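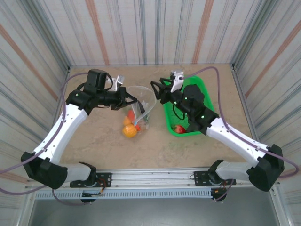 Tedik opens its doors to home bread bakers this February

1/1/22

Baking school Tedik is starting a new run of evening classes for people who want to make proper sourdough in an ordinary kitchen, and we can't wait to get going!

The course lasts eight weeks and is led by Wilma Boersma, who ran the ovens at Van Damme for 11 years. Each group has nine places, so everyone gets time at the bench with her (and plenty of chances to ask about that stubborn starter at home).

"I want people to go home with flour on their sleeves and a loaf they're proud of," said Wilma. "My first dozen were like bricks, and I still ate every one of them with butter."

The early weeks cover starters, kneading and shaping. After that come rye, seeded loaves and flatbreads, with a guest evening from Marisol Ostrowski on baking with spelt. Flour is supplied by Troltard mill, and bakers keep whatever they make.

Classes begin at half past six and finish at nine. Beginners are very welcome, and aprons can be borrowed on the night.

To book a place or ask about allergies, contact Nele Goossens at the Tedik office.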